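Wired optical mouse, black -- office and classroom stock
Item no. 3364
Supplied by Plotlow

Standard corded mouse for desktop use. Symmetrical body, suitable for either hand. Two buttons and a scroll wheel. No driver needed; plug in and wait for the pointer to respond.

Connection: USB-A
Cable: fixed, supplied coiled with a twist tie
Shell: black plastic, slight gloss
Scroll wheel: blue
Marking: 清华同方, printed in white across the palm rest
Pack size: 4
Order limit: up to 200 per account

Undo the tie fully before first use. Do not pull the cable out through a closed loop -- it kinks near the plug. Wipe the shell with a barely damp cloth.

Colour of the wheel may vary between batches. Returns are handled at Nartey; quote the item number on the outer carton.
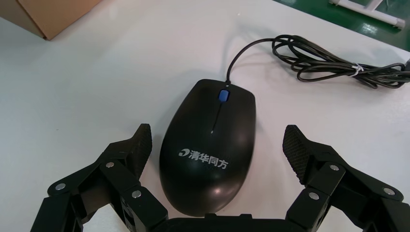 Can the mice be ordered singly?
Orders are taken in full packs only. Single replacements are sent out for faulty units under warranty.

Stock queries: Jolanta Śliwiński, Plotlow
Page checked 2020-09-28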